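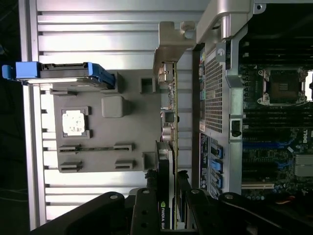

Most of you pay somebody by the hour, so I'm going to spend this talk on one question: when does the clock start? Wage rates get all the attention in the news, and rates are easy to look up. Hours are where small employers get into trouble. Take a repair tech who opens up a workstation like the one on the slide, with the blue drive carrier near the top of the panel. The minutes with the side open are plainly work. The argument is over the minutes before it, when she was putting on a wrist strap, logging in to the ticket system, and reading what the last shift wrote.

I'm Zawadi Biwott. I run payroll for small businesses, and before that I did the books at Mwaipopo for a long time. I'm not a lawyer. What I say about federal law is general, and your state may be stricter. Check before you change anything.

(Ask for hands: who rounds time? Who has automatic meal deductions? Leave time for people to look around.)

## The basic rule

Under federal law you pay for time you "suffer or permit" a person to work. That's old wording. It means that if you know, or should know, that the work is happening, you owe for it. It doesn't matter whether you asked for it. A sign on the wall that says "no unapproved overtime" doesn't get you out of paying. You can discipline someone for breaking the rule, but you still pay the hours.

"Should know" is the part to stress. If a manager gets emails from an hourly worker at 9:40 at night, the manager knows.

## Before and after the shift

Go slowly here. This section draws the most questions.

- Ordinary travel from home to the regular workplace is usually not paid.
- Travel between job sites during the day is paid.
- Booting up a computer and opening the programs needed for the job can be paid time. Courts have looked hard at this in call centers.
- Required safety gear can count. Ordinary clothes changed for the worker's own convenience usually don't.
- Waiting for a task, while on duty, is paid. The phrase is "engaged to wait."

The story to tell is Skustell, a phone support shop I used to do payroll for. They had 26 hourly people. The time clock was a program on the desktop, so nobody could punch in until the machine was up. The old machines were slow. The owner thought of it as dead time and never gave it a second look until an employee wrote down her start-up times for a month and brought in the list.

They paid the back wages. Then they put a clock on a tablet by the door, which cost them $400 with the stand. Pause on that figure.

## Rounding

Federal rules have long allowed rounding to the nearest five minutes, six minutes, or quarter hour, if it averages out over time so that people are paid for all the time they work. In practice many systems are set up so it only goes the employer's way. Late arrivals get rounded, and early ones get locked out.

Some states have moved against rounding. My advice is to turn it off. It was useful when someone added up paper cards by hand. The software can add minutes.

If they push back on this, mention Jultico. We pulled 471 punches from one of their pay periods and compared the rounded time with the real time. The rounded total was lower for nearly every person on the list. Esben Egilsson, who manages the warehouse there, had believed it was a wash. He switched it off the same week.

## Breaks and meals

Federal law doesn't require meal breaks for most adult workers. Many states do. But when you do give short breaks, of five to 20 minutes, they're paid.

A meal period can be unpaid, ordinarily if it's at least 30 minutes and the worker is fully relieved of duty. Eating at the desk with the phone in reach is not relieved of duty. Neither is "just keep an eye on the counter."

Automatic deductions: legal in many places, risky everywhere. If you use them, you need

1. an easy way to report a missed meal,
2. a supervisor who won't sigh when someone uses it,
3. a person in payroll who checks that the corrections went through.

Amix had the first one on paper. The form was in a binder in a locked office. Don't name which location.

## Training and meetings

Training time is unpaid only if four things are all true. It's outside normal hours, it's voluntary, it isn't related to the job, and no other work gets done during it. Miss one and you pay. A required video watched at home on a day off fails at least two of them.

New hires too. I still see handbooks that say orientation is unpaid. It's work.

## Records

Federal rules say to keep payroll records for three years, and time cards and the like for two. Some states want longer. Keep the original punch, any edit, who made the edit, and the reason. Have the worker sign off on changes.

If you have no records and there's a dispute, the worker's reasonable estimate may be what everyone uses. People don't believe me on this, so say it twice.

## What to do when you get back

- Stand by the door one morning and watch when people start doing things for the business. Compare it with the punches.
- Pull one pay period. Look for meal deductions on days when somebody was working alone.
- Ask your supervisors whether they text hourly staff after hours. Ask it in a way that gets a true answer.
- Find out what your state says about rounding and meals.

If you find a problem, fix it going forward right away and get advice about the past. Don't ask people to sign something that says they were paid correctly. That has gone badly every time I've seen it tried.

(If short on time, drop Training and go straight to Records.)

Questions. Likely ones: salaried staff (different test, the title doesn't decide it), on-call time (depends how restricted they are), remote workers (same rules, harder to see), and tips, which I'll send to the afternoon session. Handouts are on the table at the back, and the state links are on the second page.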